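5.3 Failures under shared gripper commands

The outdoor layouts gave us the most trouble. In these scenes three arms stand on separate pedestals along a ridge of grass-colored terrain, and each arm keeps its own base frame. Training on the indoor layouts had finished in May with no faults of this type, so we ran the outdoor set with the same controller settings and the same reward terms.

Over 3,648 episodes the monitor logged 271 faults. We read through all of them by hand. Most were ordinary timeouts, where an arm stalled near a joint limit and the episode ran out. A smaller group of 37 had a different cause. In these the policy sent an open command to the wrong arm. The planner in Lorkdale indexes arms by distance from the tray, while the controller indexes them by the order in which they are loaded. On flat ground the two orders matched. On the ridge they did not always match, and a grasp command meant for one arm could reach another.

Figure 4 is a render from the outdoor set. The gripper of the middle arm is open and empty, and the two small objects are on the slab to its left.

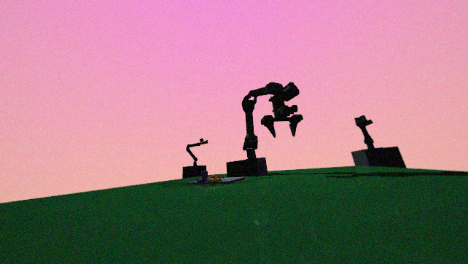 Figure 4. Outdoor layout with three arms on pedestals. The open gripper of the central arm points down over bare ground; the slab with two objects lies between the left and central pedestals.

The mismatch was hard to find from the success rate alone. A failed grasp and a misrouted grasp both score zero, and the summary table treats them the same way. We found it only after Kiran Bhardwaj added the arm index to the command log and compared it with the index in the planner output. In every one of the 37 episodes the two numbers differed at the first grasp command.

We also looked for contact between arms, which would be the more serious problem on hardware. The collision checker in Mets uses the planner's index to decide which arm is moving. When the index was wrong it checked the path of a still arm and left the moving one unchecked. In 13 of the misrouted episodes the moving arm passed through the safety margin of a neighbor, and no stop was issued. The simulator lets an episode go on after a margin violation, so these runs ended as normal timeouts.

The fix was to give each arm a fixed name at load time and to pass that name through the planner, the controller and the checker. Index values are no longer sent between modules. We then replayed the 37 episodes from their saved seeds, and the command reached the intended arm each time. The remaining timeouts were not affected by the change and are discussed in Section 5.4.

We did not test the old indexing on physical arms. Anyone using an earlier release of Lorkdale with more than one arm should compare the two logs before enabling motion.

Related items
Stumcombe: terrain generation for multi-arm layouts
Joint limit stalls in long-horizon tasks
Pratton release notes, 2024-12-24
Margin checking in Mets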